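Stason gingham bedspread, double, sage and white
Reviewed by Nneka Jibrin
2020-02-13

I bought this in July to replace a quilted thing that had gone flat and grey, so it's had a proper go by now and I feel I can be fair to it. Mine is the double in sage. They do a blue and a yellow as well but the yellow looked a bit custardy on the website and I already had enough going on in that room.

First the colour, as that's what I dithered over for weeks. It's a soft green, paler than I was expecting from the little square on the screen, and it changes a fair bit through the day. In the morning when the sun comes straight in, the white squares go so bright that you hardly see the check at all from the doorway, and then by teatime it's back to being a green bedspread again. I like that. My sister (Kavitha's friend from next door was there too and took her side) thinks it looks like a café tablecloth. She's not wrong, but I like cafés!

The squares are a decent size. I'd had a tiny-check one years ago that made my eyes swim if I tried to read in bed, and this doesn't do it.

Now, size. The double is generous. It covers the mattress and comes down well at the sides, and there's enough at the top to pull over the pillows if you want that tucked-in hotel look. I can't manage the hotel look. I pull it up, most of the pillow goes under, a bit of the floral sticks out and I call it done. If you've got a deep mattress or one of those toppers I would still measure first, as the one Bukola Afolabi bought for her spare room over in Trolodthorpe only just skims the base on one side, and hers is the same size as mine.

It creases. I want to be clear about that because the listing says "easy care" and I suppose it depends what you think care is. Straight out of the packet it had fold lines that took three washes to go, and even now if I've sat on the edge to put my socks on there's a ridge right across it until the evening. I ironed it once. Never again - it's like ironing a sail, and I had the far end on the floor picking up fluff while I did the near end. What works better is shaking it out damp and drying it over the banister, then smoothing it with your hands once it's on the bed. You still get soft creases, but they suit it, I think. If you're somebody who needs a bed to look flat as a table, buy the Anozie one with the texture woven in. Musa Idahosa has that and it hides everything, though it's heavier and I'd be boiling under it.

Washing has been fine. I do it at 40 with the towels kept well away, and the green hasn't faded that I can tell. One thread has pulled near a corner where I caught it on the drawer handle, entirely my own fault, and it hasn't run. The hem is stitched twice all the way round. Drying is quick for something this big, half a day on the line in decent weather, a bit longer indoors.

What I was really worried about was whether it would go with anything. The bedding underneath is old floral, faded rose on cream, which I won't get rid of, and the whole wall behind the bed is built-in wardrobe in a very shiny orangey-brown wood. It came with the house. I've thought about painting it every winter and every winter I've decided I can't face the sanding. Plain white bedding made those doors look twice as orange, and dark blue made the room feel like a cabin on a ferry. The sage is the first thing that's calmed them down. Here it is, with the red cloth on top.
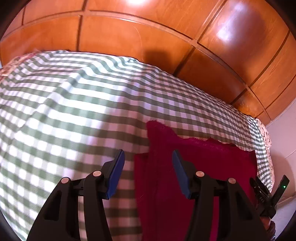

The sage double on my bed, with the old floral just showing and the wardrobe behind.

You'll see the green holds its own next to a really strong red, which surprised me. I wouldn't have picked those two together in a shop and now I rather want a red cushion. Gircombe have one in their sale that's nearly right but I'm waiting to see if it drops again.

A few moans, to be fair. The packet is one of those plastic ones with a popper that broke the second I opened it, so it's no use for storing anything. The care label is huge and sewn right at the top edge where you see it, and I had to unpick it with nail scissors. Delivery took longer than they said and the tracking told me it was out for delivery for two days running. None of that is the bedspread's fault, I know. It also isn't warm on its own. Don't buy it thinking it'll do instead of a blanket in February, I've got a duvet and a throw going at the moment and the bedspread is just there to make it all look respectable.

Ese Dauda asked under my curtain review if it's scratchy. No, it's smooth, a touch stiff when new and much softer after a month or so. I've napped on top of it plenty of times and not woken up with a checked face.

I'm giving it 4 out of 5. It loses one for the creasing and that silly label. Would I buy it again? Yes, and I nearly did when they had the blue reduced, but there's no room left in the airing cupboard and the blue would only start the wardrobe off again.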